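# Chapter 3: Can a Machine Do the Chores Yet?

In May we asked the students of our evening course in Eltwood to write down the work they would give to a machine first. Most of them wrote laundry, dishes and tidying the floor. The people from the Vinero workshop, who attend the same course, wrote sorting screws and emptying boxes. Both lists have something in common. The work on them is easy for a person and still difficult for a robot.

A washing machine washes very well, but it cannot collect the socks. This is the distinction we shall use in the whole chapter. A machine which does one step inside a closed box is an *appliance*. A machine which must go to the objects, find them and take hold of them is what we call here a *chore robot*. Appliances have been in our homes for generations. Chore robots are mostly in laboratories, and the reason is largely in the hand. 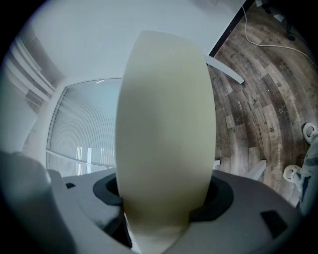 A hand must deal with things which nobody prepared for it. On the Magsi packing line, which we study in Section 3.2, every carton arrives in the same position, and the arm may repeat one movement 200 times without a mistake. In a living room there are cables, scraps of paper, shoes and the legs of tables. A cable bends when it is touched. Paper lies flat and gives the fingers no edge to hold. People also walk through the room and move things while the work is going on.

For this reason we do not ask only whether a robot *can* do a task. We ask three further questions:

- How often does it succeed in 20 attempts?
- How long does it need, compared with a person?
- Who must help when it fails?

In Section 3.3 the reader will apply these questions to the Gitton trial, where 7 household tasks were given to the same machine. Before reading the results, please write down which of these tasks you expect to be the hardest:

1. folding a towel
2. wiping a table
3. loading a dishwasher
4. picking up a cable from the floor
5. opening a drawer
6. hanging a shirt
7. putting shoes in a pair

Keep your answer. You will need it for Exercise 3.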